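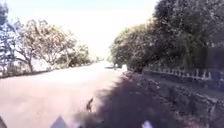
Ista wrote:
> The residents of the Nollden end ask whether the trees on the avenue are to be cut back before November, and whether the low edging on the left side will be left as it is.

Home | Lists | Roads and Verges | Archive | Next in thread

Dear subscribers,

The Vandunwood Estates Office thanks the Nollden residents for their enquiry and replies as follows.

No tree on the avenue is to be felled. Light pruning will be carried out in November over the first 500 metres, starting from the Valderrama gate. The dense trees on the right give most of the shade and will be lifted only where branches hang below the permitted height for delivery vehicles.

The edging will stay. A stretch of 28 metres has sunk and will be reset.

Residents are asked to keep the verges clear from 8 a.m. while work is under way. Cuttings may be collected free of charge. Requests should quote reference 3206.

Estates Office, Vandunwood

Comments (3)

valderrama_gate: Please could the office confirm which side will be pruned first? We have deliveries most mornings.

Estates Office: The left side.

nollden200: Glad the shade is staying. It is a long walk up there in the sun.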